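Three Weeks With the Zakico Bedroom Kit

Wednesday, February 28, 2018

I ordered the Grornen two-arm home robot in November, mostly so I could stop making my own bed. The Zakico add-on, sold separately (of course it is), is the part that teaches it about bedding. Setup took 13 steps, 3 of which were the same step.

The arms are better than I expected. They are patient with fabric in a way I have never been. The manual suggests starting on plain cotton with a bare mattress. I started with the satin sheet and the teddy bear blanket, and I left a comic on the bed because that is how my beds generally look.

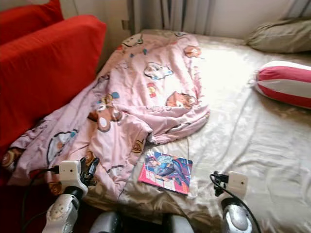
What it costs

The kit is $235 on top of the robot, and Cleltau charges extra if you want spare gripper fingers in the same box. You want the spare fingers. Shipping came by way of the Obradović warehouse and took long enough that I had made the bed myself more than 3 times.

What I'd change

The bolster setting, for a start. There is one size of pillow in the menu and it is a rectangle. I'd also like a quieter warning chime, and a pause button I can reach without leaning across the arms.

Would I buy it again? Ask me after laundry day. I'm keeping it for now, and the return window closes on Friday anyway.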